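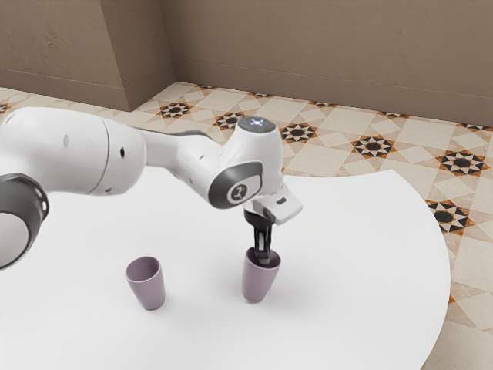
Do the Lab Rules Hold Up? A Check of Our Simulated Cup Tasks

Final project report, submitted in February
Author: Kianoush Shojaei

1. Why I picked this

Every group in the course gets the same four-page handout, the Akbari rules, and every group says in its report that it followed them. I have read the reports from the past two years and I don't believe it. The rules were written for a real arm on a real bench. Most of us now do most of our runs in simulation, and people copy over "all safety and reporting rules were followed" as if the words meant the same thing there.

My project was to take one plain task, two cups on a table and one arm, and go through the handout line by line to see which rules can be checked in a simulator, which can't, and which pass without testing anything.

2. Setup

The arm and gripper models came with the course package. The room came from the Drustley set of interiors, with a patterned tile floor and brown walls. The table is white and has nothing on it except the two cups, which are the same color and shape. I wrote the run logger myself, in Vandora, and it has at least one bug that I describe in section 5.

I did 2000 runs in total: 1000 with the handout settings and 1000 with the settings I found in older student projects. The two sets were supposed to match. They did not.

3. The rules, sorted

The handout has 11 rules. I put each one in a group.

Rules I could check: the speed limit near the table, the grip force limit, the rule that the arm must stop if it touches anything other than the target, and the rule that every failed run is kept in the log.

Rules that pass by default: keep the work area clear of people, keep the stop button within reach, wear eye protection, check the cables. There are no people or cables in my simulator. A report that claims credit for these is claiming credit for nothing, and I think the handout should say so.

Rules too vague to check: "use a realistic scene," "define success before starting," and "report results fairly." I tried to check the second one anyway. My own first definition was that the gripper ends up holding the cup. I never said for how long, or whether pinching one side of the rim should count the same as a grip around the outside. I fixed this before the main runs, but the handout would have let me leave it alone.

4. What I found

The speed limit was broken in both sets. The handout gives a limit for the tip of the gripper, and the older settings apply it to the wrist. When the hand turns, the tip can move faster than the wrist does — so a run can look fine in the log and still break the rule.

The force limit was worse. In the older settings the cups are nearly rigid and there is no damage model, so a hard squeeze costs nothing. You can call that a pass if you like. I marked it as not tested.

The contact rule worked the way it should. The arm stopped when it brushed the second cup, and it stopped when the fingers hit the table.

I also compared my notes with the Clalodier checklist, which the other lab section uses. It is longer and has more boxes. It does ask for the success definition in writing, with a time in seconds, and I would copy that part. The rest has the same problem as ours: a box can be ticked by someone who never opened the log.

5. Limits of this report

I checked one task with one table and one kind of cup. My logger dropped the last reading of a run if the run ended on a contact stop, so peak force in those runs may be too low. I found this late and did not rerun them. I also graded my own work, and that is the same weak spot I am complaining about in everyone else's.

6. What should change

Split the handout into a bench part and a simulation part. For each rule, make students write "passed," "failed," or "not tested," with the log file that shows it. State which point on the arm the speed limit applies to. Ask another group to rerun a small batch before the report is handed in.

I doubt this will make the reports look better. Several of the "passed" lines in mine turned into "not tested" once I filled in the new form, and I have left them that way in the appendix.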